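レメストン日本語学舎について

ホーム | コース案内 | 学費 | 学舎について | 交通 | お問い合わせ

レメストン日本語学舎は、大人のための日本語学校です。運営は有限会社プロソンが行っています。受講生の多くは、すでに日本で働いている方、配偶者の仕事で来日した方、研究のために滞在している方です。大学進学のための予備教育は行っていません。進学を希望される方には、面談のときに近隣の学校をご紹介しています。

学舎の成り立ち

もとは翻訳会社の二階で開いていた夜の勉強会でした。翻訳の仕事を手伝っていたグリケリア・ギカスが、同僚に頼まれて助詞の使い方を説明したのが始まりです。当時は教科書も決まっておらず、その週に届いた役所の書類や、マンションの掲示板の張り紙を持ち寄って読んでいました。参加者が二階に入りきらなくなった年に、翻訳会社から独立して今の名前になりました。

「レメストン」は最初に借りた建物の名前です。建物は取り壊されましたが、名前はそのまま使っています。電話で説明しづらいという意見もあり、改名の話が一度出ました。看板と封筒を作り直したばかりだったため見送りになり、そのまま今日に至っています。

現在の校舎は川沿いの通りに面した三階建てで、一階が受付と談話室、二階と三階が教室です。エレベーターはありません。階段の上り下りが難しい方のクラスは一階の奥の部屋で開きますので、申込書の該当欄に印をつけてください。

教え方について

授業は日本語で行います。入門クラスの最初の数回だけ、英語またはスペイン語の補助プリントを配ります。

本校の授業は、読むことから始まります。会話を先に習いたいという希望は毎年いただきますが、入門クラスでも初回から短い文章を読みます。材料は商店街の案内、薬の袋の説明、ごみの分別表、宅配便の不在票などです。読んだものについて話し、話したことを書き、書いたものを翌週に直します。この順番は勉強会のころから変わっていません。

漢字は書き順から教えますが、試験では手書きを求めません。手で書くか、入力するかは受講生が選びます。手書きを選んだ方には罫線の入った用紙をお渡しします。

敬語は中級の前半で集中的に扱います。教科書の表を覚えるだけでは職場の電話に対応できないという声があり、数年前に内容を組み直しました。今は、受話器を取ってから切るまでを通しで練習し、録音を聞き返して直す形にしています。録音は授業の終わりに消去します。

クラスの規模と時間数

1クラスの定員は11名です。定員を超えた場合は次の学期までお待ちいただくか、別の時間帯をご案内します。1学期の授業時間は145時間で、昼クラスも夜クラスも同じです。夜クラスは1回の授業が短いぶん、学期が長くなります。

欠席した回の録画は用意していません。プリントは受付の棚に学期末まで保管してありますので、ご自分のクラスの箱からお取りください。

級は6段階に分かれています。上の級へ進むときは、筆記と面談で確認します。同じ級をもう一度受けることもできますし、実際にそうされる方もかなりいます。二度目の受講では教材を一部差し替えます。

談話室と図書の棚

一階の談話室は、授業の前後に自由に使えます。飲み物と軽食の持ち込みもできます。流しの横に食器がありますので、使ったあとは洗って元の場所へ戻してください。電子レンジは夕方に混み合います。夜クラスの方は、可能であれば少し早めにお越しください。

図書の棚には1000冊の本があります。勉強会の参加者が帰国するときに置いていったものが中心で、料理の本、時代小説、子ども向けの図鑑、古い旅行案内などが並んでいます。分類は大まかです。貸し出しは一度に二冊まで、ノートに名前と書名を書いて持ち帰ってください。書き込みのある本も多いのですが、前の読者がつけたふりがなが役に立つこともあるので、消さずに置いてあります。

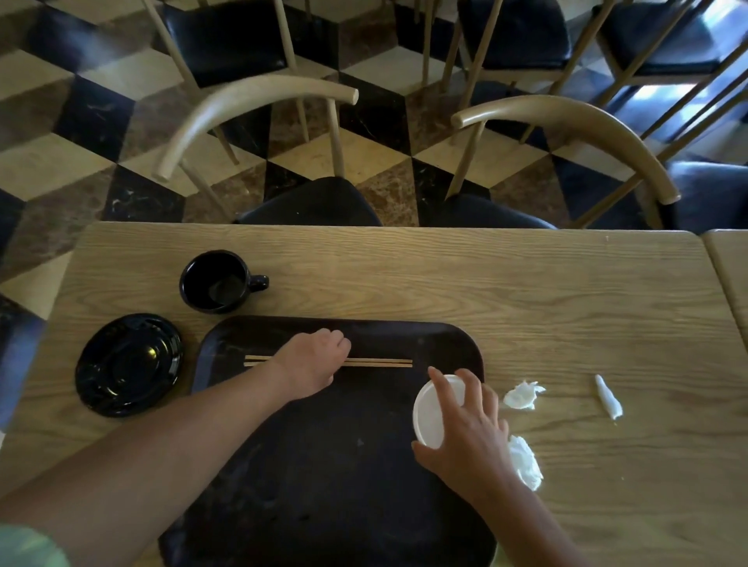
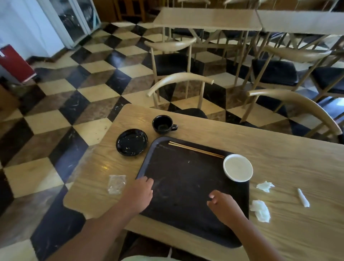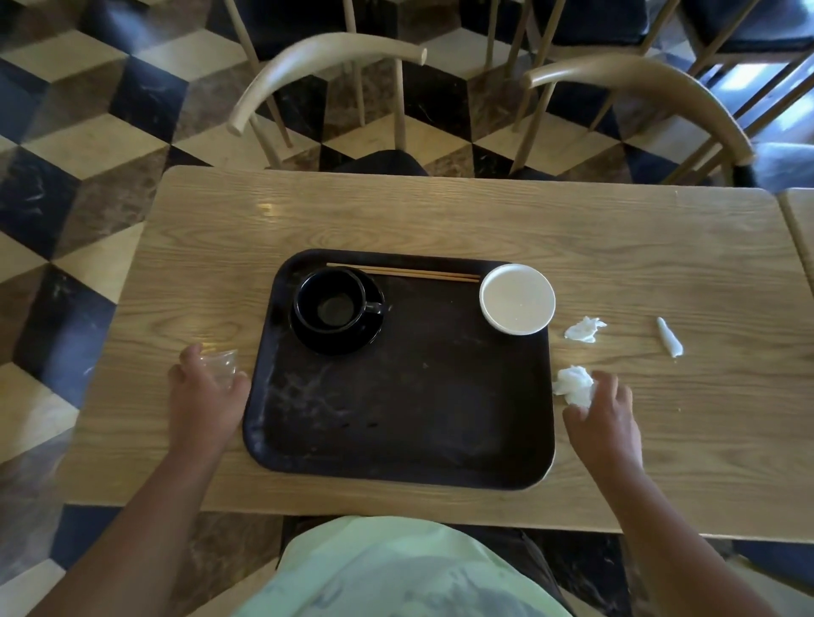

カルラ・トルヒーリョからは、次のような手紙をもらいました。入門クラスの最初の月は、教室で読んだ不在票のことしか日本語で話せなかったそうです。それでも、ある晩帰宅すると同じ形の紙がドアに挟まっていて、辞書を引かずに再配達の電話をかけることができた。相手の早口は半分も聞き取れなかったが、荷物は翌日届いた。会話の授業をもっと増やしてほしいという気持ちは今もある、と手紙は結ばれています。

会話の時間については、ほかの方からも同じご意見をいただいています。来学期から、初級の後半に限って、読解のあとの話す時間を延ばします。そのぶん作文の一部は宿題に回ります。

教員

教員は全員が本校の専任または長期の契約です。学期の途中で担任が替わることは、病気などの場合を除いてありません。

グリケリア・ギカス
学舎長。入門と初級を担当。助詞と語順の授業を長く受け持っています。板書が多く、授業の後半には板が足りなくなるため、三階の教室には黒板を二枚つけました。

クリストス・マクリス
中級と敬語の授業を担当。以前はホテルの受付で働いていました。電話練習の台本を毎学期書き直しています。

バイバ・モツクス
上級と文章の添削を担当。新聞の投書欄を教材にした授業を行っています。添削は鉛筆を使い、直す理由を欄外に書きます。返却まで一週間ほどかかります。

ミュリン・ニ・ウルフー
受付と在籍の手続きを担当。証明書の発行、クラス変更のご相談は受付の窓口へどうぞ。英語でもお話しいただけます。

企業向けの授業

勤務先に教員が伺う授業も行っています。現在は物流会社のライザーと、園芸用品を扱うトロルトデールで、それぞれ週に一度開いています。内容は職場で使う書類に合わせて組み立てます。ライザーでは作業日報の書き方、トロルトデールでは取引先へのメールが中心です。

教材として書類をお借りする場合は、取引先の名前や金額を伏せたものをご用意ください。伏せる作業を本校で行うこともできますが、その場合は開講までに日数をいただきます。

新しいお申し込みは、通勤の都合上、校舎から電車で一時間以内の事業所に限っています。オンラインでの企業向け授業は、今のところ予定していません。

学舎の行事

8月は通常の授業を休み、代わりに短期の読書会を開きます。短い小説を一冊選び、毎回数ページずつ声に出して読む会です。在籍していない方も参加できます。去年は時刻表の出てくる推理小説を選んだところ、駅名の読み方で時間がかかり、最後の章まで進みませんでした。続きは秋の夜に有志で読み終えました。

学期の終わりには発表会があります。発表は一人ずつでも、組でもかまいません。題は自由で、これまでに方言、家賃の交渉、盆栽の水やり、故郷の鉄道などの発表がありました。発表が苦手な方は、文章を掲示する形で参加できます。

見学とお申し込み

授業の見学は随時受け付けています。電話かメールで前日までにご連絡ください。見学は1回、無料です。教室の後ろに席を用意しますが、読む順番が回ってくることがあります。読みたくない場合は教員にそうお伝えください。

入学の前には面談を行います。所要時間は人によって違いますが、長くても一時間までには終わります。これまでに使った教科書があればお持ちください。書き込みがあるほうが、どこまで進んだかがわかって助かります。

学費は学期ごとの前払いです。分割をご希望の方は受付にご相談ください。学期の途中でおやめになる場合の返金については、学費のページに表を載せています。

駐車場はありません。自転車は建物の裏手に停められます。裏口は夜クラスの開始後に施錠しますので、遅れて到着された方は正面へお回りください。

運営会社について

有限会社プロソンは、本校の運営のほか、教材の印刷と販売を行っています。敬語の練習帳と、書類の読み方をまとめた冊子は受付で購入できます。郵送をご希望の場合は送料をご負担ください。冊子は現在、改訂の作業中です。宅配便の不在票の様式が変わったため、その章を差し替えています。旧版をお持ちの方には、差し替えのページを受付でお渡しします。

最終更新 6/10/26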